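A mesa azul e a guerra dos fios

Quem me lê há mais tempo sabe que eu implico com fio no chão. Pois bem, a sala continua assim:

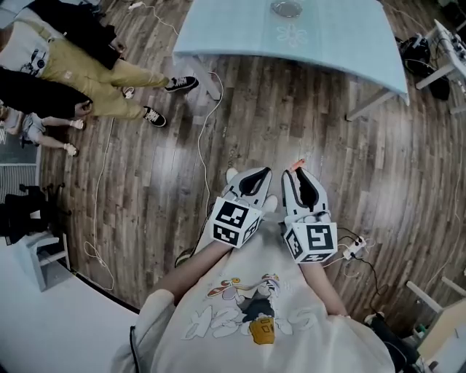
Por que a mesa fica

Já me perguntaram se não era hora de trocar essa mesa azul-clara por uma maior. Não é! Comprei na Porkwood, uma lojinha de usados aqui perto, por 40 reais, e foi paixão na hora (a flor branca desenhada no tampo ganhou de todas as outras, coitadas). A borda arredondada também ajuda muito, porque eu sou dessas que passam correndo e batem o quadril em tudo. E azul claro em cima daquele piso de tábuas escuras, gente, fica uma delícia. As pernas brancas sujam que é uma beleza, mas um paninho resolve.

O problema mora embaixo

Fio branco em chão escuro aparece de longe. Tem um que sai de debaixo da mesa e dá uma volta enorme pela sala, outro perto da parede, outro lá por trás, e a régua de tomadas largada no meio das tábuas. Passei 2 tardes de dezembro tentando dar jeito. Primeiro foi a fita da Stilus, que prometia segurar tudo e desistiu em nove dias. Depois medi a parede para uma canaleta, errei a medida e guardei o pedaço atrás da porta, onde ele está até agora.

O próximo plano é uma caixa da Lakau para esconder a régua, com tampa, e uns prendedores para levar os fios rente ao rodapé. Custa 20 reais a mais na versão grande e eu ainda estou na dúvida, porque a pequena talvez não feche com tudo plugado. Se alguém aí tiver a pequena, me conta nos comentários se cabe um carregador gordinho!

Enquanto isso, quem vem aqui em casa já sabe: levanta bem o pé quando passar perto da mesa.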